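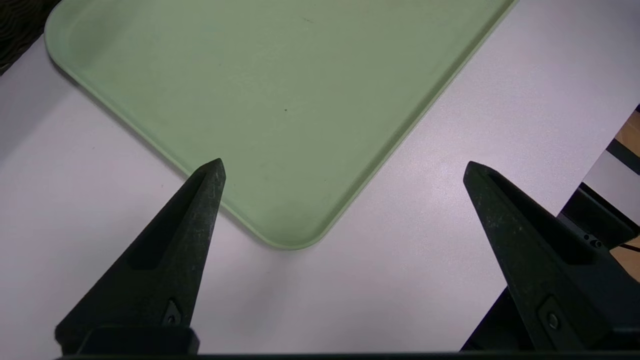 Pale green tray, white table. Rounded corners, small raised rim.

TRAYS AND BASKETS — quick one this month, sorry, April got away from me.

The Lurnville table sale is back in the hall and we are short on trays. Very short. Last time we had 23 and half of them went out the door with somebody's lemon bars. If you have a plastic tray at home that isn't pulling its weight, bring it. Scuffs fine. Smudges fine, we'll wipe them. Cracks no.

What we want: flat, light, a rim so things dont slide off when you carry them. Pale colors are easier to find again at pack-up. Masking tape with your name on the underside please, NOT on the top where the food goes.

Baskets too. Rolls, napkins, wrapped candy, whatever. A basket set right on a tray looks nice and you can move the whole lot in one go when the next batch comes out. Bright ones especially, people spot them from accross the hall and head over.
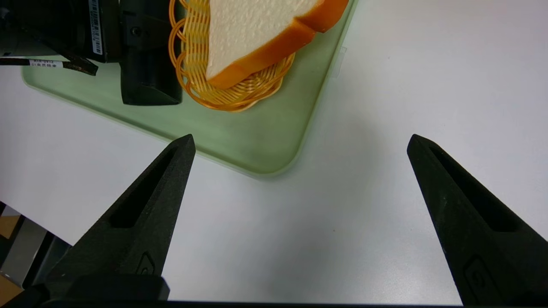

Luo wrote back on the last newsletter to say baskets should get a cloth liner or the crumbs end up all over the tray, and could we please stop putting cookies straight in. Fair point. Liners it is — we have 18, plain cotton, in the drawer under the coffee urn. Take one, bring it back washed.

Drop-off is the side door on Gravel, 4 to 6 pm. Stack trays flat, baskets on top, nothing heavy inside them. The last sale brought in $1,579, all of it for the new kitchen shelves, and the shelves are still not up. Working on it.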